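Serrano Two-Arm Bench Kit: a buyer's review

Posted Friday, October 18, 2019

I have now read four reviews of the Serrano bench kit and every one of them seems to have been written from the brochure. We bought ours in March with our own money, after a budget round that went on far too long, and I have kept the invoices. If you are trying to work out whether a pair of arms belongs in next year's plan for a small lab, skip the promo clips and look at the sort of job you would really be giving it. For us that is utensils and a wire caddy.
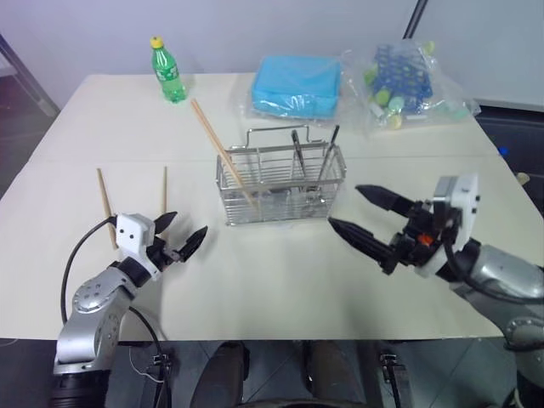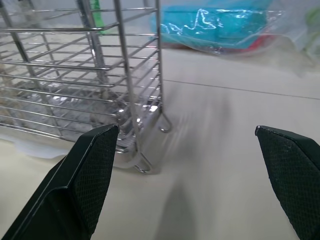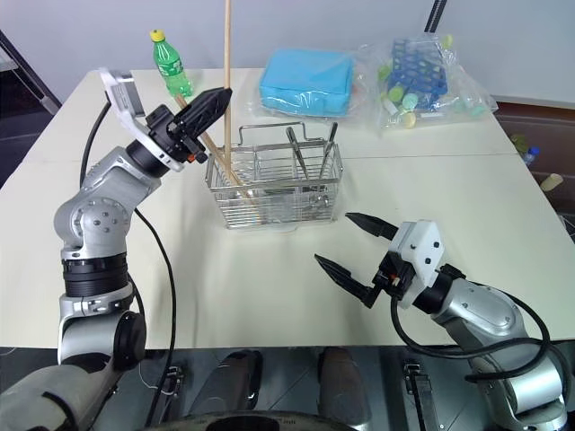 Caddy work on the two-panel table. The middle one is the close view from the wrist.

Start with the price, as Serrano would prefer you didn't. The kit page shows a figure for the arms and lets you assume the rest. The grippers are a separate line. So are the wrist camera mounts, at $238 the pair, and without them you are working from the head view alone. I tried that for a week. The head view is fine for knowing where the basket is and poor for knowing which side of a thin wire your fingertip is on. So the mounts aren't an extra in my book and they should be in the base price.

Then the cables. You will see black cable looping up both arms and down past the table edge, and the kit does nothing to tidy it. Barnetti sells a sleeve set that fits. I did not buy it, on principle, and I am starting to regret the principle.

The service plan is $1107 a year. What you get is a phone line, a software update when they feel like it, and one visit. Our visit was used up on an alignment problem that was there on delivery. I argued about that and lost. If you are building a three-year budget, put the plan in all three years, or leave it out and set the same money aside for parts. Half measures are how you end up asking for more in the spring.

How is it as a machine? Decent. The black fingers are long and narrow, and they can get hold of a wooden chopstick, which I doubted when I read the spec sheet. Round, thin, light things are a nasty test for any two-finger gripper. Forceps are worse for us, especially when they lean on each other inside the compartments. Shiny steel inside a shiny steel basket is not kind to cameras either – plan on spending time with your lights before you blame the software.

Fingertips wear. Ask for the replacement price before you sign, in writing, and ask how long delivery takes. We waited 36 days for one set.

I did get a competing quote from Prondport. Their arms were cheaper, but the installation fee was $1604 and the quote said nothing at all about clamps or mounts. When I asked, I got a new quote. Clasville never sent theirs.

One thing I'd do differently is the table. Ours is two panels with a seam running across, and I keep wishing I had paid for a single top. It looks like a small thing on a purchase order. Price it early, along with whatever you need to hold the arm bases steady.

Would I buy it again? Probably, at a discount, with the wrist mounts thrown in. I would not buy it on the promise that it frees up a staff member. It hasn't freed up anybody here, and the line in my budget request that said it would was the one I was asked about most.

Good: grip on thin items, solid joints, fits an ordinary bench.
Bad: base price, cable mess, service plan, slow parts.
Score: 6 out of 10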